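Collecting demos: how fussy are you about the bad ones?
Board index > Home robots > Training and data

tapegrid
Evening all. I've been building up a set of shuttlecock-and-tube examples for the little arm, all driven by hand with me on the leader side and my tea going cold. I'm at 622 so far and my patience is wearing thin, so I'd like some opinions before I do any more.
Couple of views from the wrist camera:
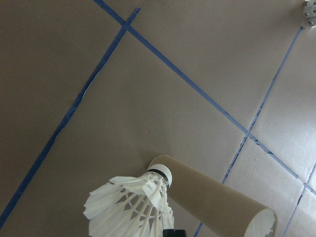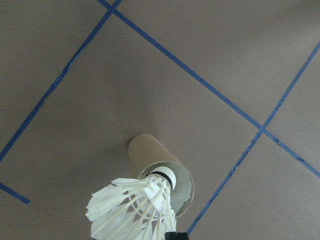
The job sounds dead simple when you say it out loud. Shuttlecock goes in the cardboard tube, cork end first. A child could do it. I can do it with my own hands without looking! With the arm I get it wrong more often than I'd like, and my question is what to do with the ones where I fumble. Do you bin every attempt with a wobble in it, or keep the lot and hope the model sorts it out? I've got a folder called "maybe" and it's getting embarrassing.

grelau_bob
Keep them, as long as you recover. If I miss the rim, back off and have another go, that's the most useful bit of the whole recording. My first model was trained on nothing but lovely clean runs, and the moment it was slightly off to one side it just sat there pushing. Never seen anything so stubborn.

Raelene Merrick
I'd disagree with Bob on this, or half disagree. Recoveries are good, yes. Dithering isn't. If you hover for ages wondering which way to turn the wrist, the arm learns to hover as well. Mine picked up a little pause from me that I didn't even know I did. I watched it back and there I was, in robot form, having a think.
My rule is that if I stopped moving for longer than a breath, it goes.

tapegrid
Oh no. I do that constantly. I line it up, stop, squint at the screen, then go in.

Raelene Merrick
Then you've got your answer about the maybe folder!

stavent_lurker
What's the tape for? Is it so you know where to put the tube each time?

tapegrid
Yes, just squares for me to work to. I move the tube to a new square every few goes, otherwise I'd plonk it in the same spot all night. I also swap between having it lying down and standing up, which feels like two different jobs if I'm truthful. Going in from above, the feathers take up a great chunk of the wrist view and I'm half guessing where the rim is.

grelau_bob
They ARE two different jobs. Split them. Label the lying down ones separately and see how each does by itself before you mix them.

Noemí Arriaga
Please don't split them. I did a cups task that way, two neat piles, and ended up with two models that were each useless the second the cup was tilted. Put together in one set it did far better. It took 2,340 runs to get there, mind you, and I wouldn't wish that on anyone.

grelau_bob
2,340! How long did that take you?

Noemí Arriaga
All of March and a fair bit of my goodwill at home.

McKinnonMick
One thing I'd ask is whether the tape is helping the model cheat. If the tube is always square to a line, it might be learning the line. Do a batch of 80 with the tube at silly angles and ignore the tape completely. Better still, peel it all up for that batch.

tapegrid
Hadn't thought of that. I don't fancy peeling it up, it took me ages to get it down, but silly angles I can do.

Raelene Merrick
Mick's worry is fair but I think he's overdoing it. Blue tape in the background won't ruin anything if it's going to be there when you run the thing as well. It only bites you when you move house, so to speak.

McKinnonMick
People always say that and then they move the table.

nullosville_jen
Can I ask about the feathers? I tried this with a proper feather one and it was a wreck after an evening. I went over to plastic and the grip was much more forgiving, but then the model wouldn't touch a feather one at all.

tapegrid
I've gone through 8 so far, all feather. I get the tired ones from my club so it doesn't hurt too much. I grip as gently as I can get away with. Might throw some plastic ones in later on, for variety.

nullosville_jen
Do it sooner. I left it till the end and it was a right pain.

tapegrid
Right, so the plan is: go through the maybe folder with Raelene's breath rule, keep the honest misses, do Mick's batch at daft angles, and leave both tube positions in one set for now. Bob, if it goes wrong you can say you told me so. I'll put the results up here once it's trained.

grelau_bob
I've already typed it out and saved it.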